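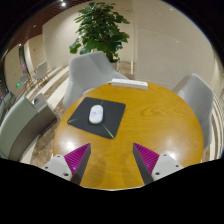

3.2 示范数据的采集

图2 手持夹爪视角下的圆桌任务。鼠标放在黑色鼠标垫上,桌子远侧边缘有一个白色插排。

我们的数据不在实验室里采集,而是在有日常家具的公共休息区采集。操作者手持夹爪完成动作,相机固定在夹爪上,所以训练时的图像和部署时的图像有相近的视角。图2给出圆桌任务中的一个时刻:两根手指从画面下方伸入,指尖之间可以看到桌面,手指内侧的洋红色垫片带有细的斜纹。

圆桌任务的指令只有一句,即“把鼠标拿起,再放回鼠标垫”。每次示范之前,由第二位人员改变鼠标的朝向和鼠标垫的角度,操作者不参与布置。桌子周围的扶手椅和绿植不做移动,我们希望模型能够适应这样的背景。

采集工作由Raquel Calado和Damian Rutkowska完成,地点是Wornville的休息区,时间在December。两位操作者在开始之前各练习了50次,练习的数据不进入数据集。全部任务合计得到2001条示范,其中圆桌任务占几乎91条。这个数量比较小,因此在3.4节中我们对它使用了更高的采样权重。

桌面涂有清漆,顶灯在木纹上形成浅色的反光斑,夹爪的影子也落在桌面上。在预实验中,这两种现象使位姿估计的误差变大。我们没有关闭顶灯,也没有给桌面铺布,只是在标注工具Mazurek里增加了一个“反光”标签,由标注者逐条判断。对于带有这个标签的示范,轨迹先经过平滑,然后由Hanna Sadowski人工检查一遍。

有31条示范被删除,原因包括相机跟踪丢失,以及手指在抓取之前碰到了鼠标垫并使它移位。第二种情况是否应当保留,作者之间有过不同的意见。目前的版本不包含它们,但是原始文件仍然保存,读者可以向通讯作者索取。

3.3 动作的表示

每一条示范被转换为夹爪的相对位姿序列和手指开合宽度的序列。相对位姿以当前时刻的夹爪坐标系为参考,这样桌子的高度不需要预先测量。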